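Chapter 4
When the Arm Shows Up: Automation on the Packing Floor

Draft for classroom use, revised 4/21/18

What you should get out of this chapter
Which parts of a job get automated first, and which ones hang around
How a shift changes for the people already on it
Why "jobs lost" is a poor way to measure what happened
Terms: task, handoff, exception, pace, deskilling

Chapter 3 was the big picture. Wages, output, the long charts. Now down to one floor in one building. Most of what people feel about automation they feel there, at a table, around ten in the morning, when something is stuck.

The case we'll use all through this chapter is Killireck, a returns and repacking shop. Cables, chargers, adapters, small electronics. Stuff comes back from stores in mixed cartons. Somebody opens it, sorts it, coils it, ties it, checks the plug, boxes it, sends it out again. Before the change there were 34 people on the floor, all shifts. Nobody there had the word "sorter" in their job title, but sorting was most of the day.

In March the company put in its first arms, bought through a supplier called Drira, running on scheduling software named Grarnodus. The plan was simple on paper. Arms do the picking. People do the rest. What "the rest" meant was not written down anywhere, and a good part of this chapter is about that.

Start with the task, not the job. A job is a bundle. Opening a carton is one task. Deciding if a cord is worth keeping is another. Lifting it out is a third, and it's the one that looks easiest from the outside.

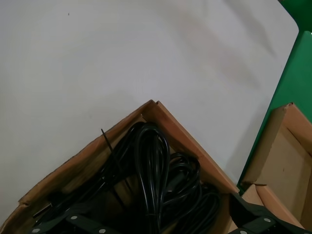 Cable is hard. It bends, it snags, it grabs the next piece. A rigid part sits where you put it, a cord doesn't. Experienced packers at Killireck would give a bundle a small shake before lifting, to see what else came along. Never in the training sheet. They just did it, and when the task list was drawn up for the arms, the shake wasn't on it. So the early weeks were full of exceptions – the term for any item the machine hands back to a person.

Exceptions are where the new work is. Remember this, it comes back in Chapter 6. On a busy shift the floor handled 1,825 items, and the ones that came back to people were the worst of the lot: knotted, mislabeled, two cords tied as one. The easy ones had gone to the arms. Packers used to get a mix. An awkward one, then several easy ones, a bit of a breather. With the easy ones gone the breather went too. Same hours, fewer lifts, more tired. Several said so in the exit-of-shift surveys and management did not know what to make of it at first.

Then pace. Under the old setup the team lead set the pace and you could argue with the team lead. Grarnodus set it now. It put a number on a screen. Breaks moved to fit the arms' restart times, 30 minutes in one block instead of two short ones. Small thing on paper. It was the most common complaint.

Not all of it went badly. Wrist and shoulder complaints dropped. Some packers moved to tending the arms, clearing jams, resetting, teaching new pick positions. That paid 50 cents an hour more and people wanted it. But who got picked? Mostly day shift, mostly those who happend to be around when the installers were. Night shift found out later. We'll get to fairness in Section 4.3.

A second site, Pelkonen, bought the same equipment and did one thing diffrently. It asked packers to write the task list themselves before any arm was bolted down. The shake was on their list. Keep both sites in mind as you read – same machines, same kind of goods, not the same results.

Before Section 4.1
Pick a job you've had or seen up close. Write out every task in it, even the dumb ones. Mark the ones you'd give to a machine. Then look at what's left and ask if you would want to do that for a full shift.

Keep the list, you'll need it for the exercise at the end of 4.2.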